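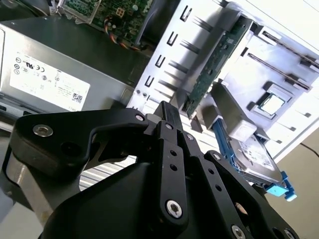 Last changed: November

Plukora Register
Contact recording and disclosure software for public affairs teams

Plukora Register records contact between an organisation and elected members, their offices and senior officials, and prepares the returns that a lobbying register asks for. It is made by Stilum and sold to trade associations, consultancies and in-house government relations teams. Version 4 replaces version 3 for all new orders.

What it records

Each entry is a contact: a meeting, a call, a letter, an email or an event. A contact holds the date, the people present, the client or employer represented, the subject, and any bill or consultation it concerned. Entries can be made in a browser or by forwarding a calendar invitation to the address set for the account. Forwarded invitations are held as drafts until a user confirms that the meeting took place.

Hospitality and gifts are kept in a separate table with their own approval step. A value is required before the entry can be saved, even where it is nil.

Office holder directory

The directory supplied with version 4 contains 2,947 posts. A post and the person in it are stored separately, so a contact made with a former chief of staff stays attached to the post held on the day of the contact. When someone moves from public office to a private firm, the directory closes the old post and opens a new record. A cooling-off period can be set against the new record. Users who try to log a contact during that period see a warning, and the entry goes to the account's compliance contact for review.

Directory changes are sent out overnight. Local additions made by the customer are not overwritten.

Returns

Returns are built from confirmed contacts only. The standard package includes 13 templates, and further templates can be made with the form editor. A return is locked once it has been marked as submitted. Later corrections are saved as an amendment, with the original kept.

Plukora Register does not submit returns on the customer's behalf. Output is PDF, CSV or XML, depending on what the receiving register accepts.

Editions

Monach edition: for a single organisation reporting on its own behalf. Includes five named users. Client accounts are not available.

Mavromatis edition: for consultancies acting for more than one client. Adds client accounts, conflict checks between clients, time recording and separate returns for each client. Conflict checks compare bill numbers and subject headings – they do not read the text of notes or attachments.

An account can be moved from Monach to Mavromatis without re-entering data. Moving the other way requires all client accounts to be closed first.

Access and audit

Roles: reader, recorder, approver, administrator
Sign-in: password with second factor, or single sign-on
Audit log: every change to a contact, gift or return, with user and time
Audit log export: administrator only
Deleted entries: kept in the log, hidden from searches

Requirements

A current desktop or mobile browser. No local installation is needed. Calendar forwarding works with any mail system that sends invitations in iCalendar format.

Upgrading from version 3

Contacts, gifts and submitted returns are carried across. Saved searches are not, and must be set up again. Custom templates need to be opened and saved once in the new form editor before use – a template that has not been saved is shown in grey and cannot be selected.

Ordering

Licences run for 12 months and are invoiced in advance. Extra named users can be added to either edition at any point in the term. Prices are given on request from the Stilum sales desk, which also arranges trial accounts.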